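Four weeks with the Grakmont two-arm kit

I have had the Grakmont kit on trial since February, and a few people have asked whether it is worth the money. My answer so far is "maybe," so I'll write down what I know and update the post when the trial ends.

The kit comes as two arms, two grippers, a base, a box of cables and a license for the software, which is called Udon. There is a cheaper package with one arm. I asked for two because most of what I want done needs one hand to hold something and the other to work on it.

Setup took me an evening and most of the next morning. The printed guide covers the base well and the wiring badly. Step 17 tells you to route the cables before tightening the wrist, and it should come four steps sooner. I did it in the printed order and had to take the left wrist off again. Dorota Kaczmarczyk, who answers the support mail, sent me a corrected page the same day – it is a lot clearer than the one in the box.

Udon itself is easy to learn. You guide the arms through a job, save it, and then run it back. It asks for at least 20 recordings of each job before it will try anything alone. I gave it 44 of the pen job and could see a difference between that and the minimum. The saved jobs are plain files, so I can back them up without going through Krajčí, the store that handles the licenses.

The pen job is the one I have spent the most time on. The left arm holds a pen and brings it down to the table, and the right arm is supposed to come in and take the towel.
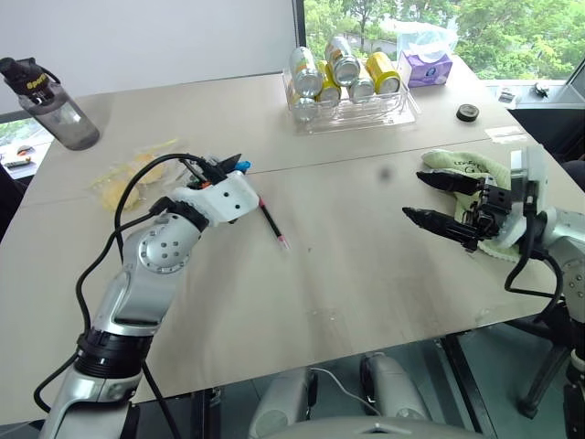 Left arm with the pen tip close to the table, right gripper open by the towel.

Pens are hard for it. The grip is good, but the angle drifts over a long session and I have to run the calibration again after lunch. Calibration takes about ten minutes. Cloth is better than I expected, as long as the towel is bunched up. When it lies flat, the fingers slide over the top and close on nothing.

Cables are my main complaint. They hang in loops outside the arms, and I have to think about them every time I plan a move. Murdo MacRitchie has the older Drulska kit and ties his down with hook-and-loop straps. I tried the same thing and lost some reach at the wrist, so I took them off again.

The grippers are rated for 1,000 hours before the finger pads need replacing. I am nowhere near that. Spare pads are sold in pairs, and the store had them in stock when I checked.

If you only need to move things from one spot to another, get the one-arm package. For two-handed work I would wait for the next Udon update, which is supposed to fix the drift. I'm keeping mine until then and will try bottle caps next.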